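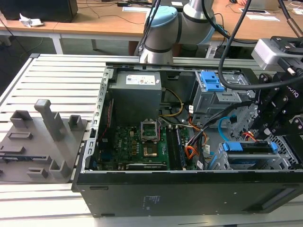
trollow49: did you check the force limit first? Ours faulted the same way on Wednesday and it was just set too low.

Filed under: Cobots > Faults & Safety Stops

nyitrai_k: yes, 20 N. Protective stop anyway, every time it goes in near the drive cage. Error 2627, then it wont release
— check the cable at the wrist
— jog out by hand, slow
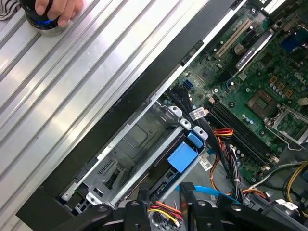

RE: error 2627

trenero: disagree, thats not force. Bad payload value. Had 2 of these.

nyitrai_k: payload is fine, I re-entered it 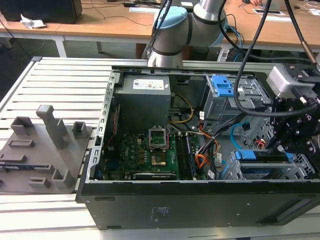
and it still stops at the same spot. Leaving it off til support calls back.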